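Practice management update

Skirex moves its client intake forms to the new system in July. Firms in the Studetitz and Rind groups go first, and the remaining 1,007 accounts follow by the end of the month. Matter numbers stay the same, and so do billing codes. 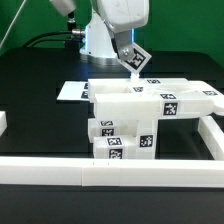

One Rind office wrote in to ask whether conflict checks would still run on old matters, as its staff had found gaps after the last change. They will. Closed files stay searchable for five years, and the search covers former names of companies as well as current ones.

Firms that keep their own intake templates should send them to the Grirkia help desk before the move. Templates with more than one signature box need to be split into separate forms.

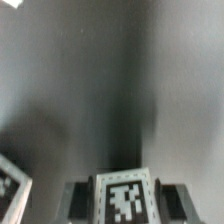
Once the split forms are back, check the client care letter attached to each. The old version still gives last year's complaints address.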